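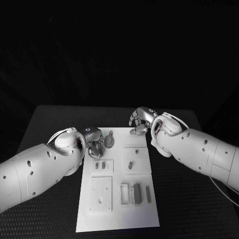 A listener in Jeritz objected, the last time I gave this talk, that a town archive should throw away nothing, and that choosing what to keep is already a kind of falsifying. I wrote the remark down and I want to begin with it today. Pause here. Let the room think.

My answer is slow. The archive in Jeritz has 300 meters of shelf, and they have been full for a long time. So we choose, also when we pretend that we do not. If we refuse to choose, then damp and mice will choose for us.

Next point: the letters of the Prirner mill. We received 40 boxes. Many of them contained only receipts for flour sacks. The first plan was to keep one year in every five and to give the rest to the paper mill. I was in favor of this plan and I must say so openly to the audience.

Then we read the backs of the receipts. The clerks had used them for notes: who was sick, which road was under water, what the bread cost in Pultum. Read two of the notes aloud, slowly. Do not translate the dialect word for "ditch", people enjoy guessing it.
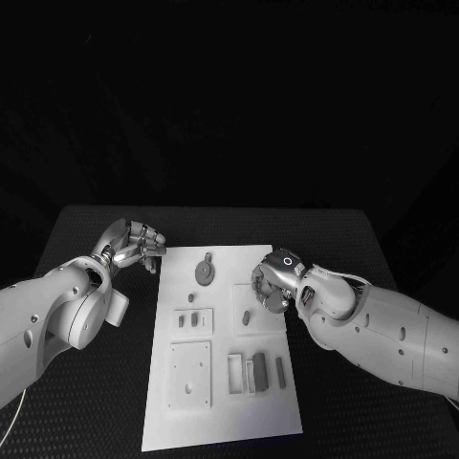

After the notes we changed the plan. We kept all receipts with handwriting on the back and a sample of the others. It took about 10 weeks longer than we had promised to the town council, and the council was not pleased.

Mention the Chiriac collection only if there is time. It came without any list, and the order of the papers was the only information we had. We therefore numbered every sheet before we moved it. Please stress the word "before".

Questions I expect: the cost of scanning, and whether scanned paper can be destroyed. To the second I say no, for the moment, and I explain about the pencil marks which the scanner did not catch.

Leave 5 minutes for the discussion. The handout is by the door.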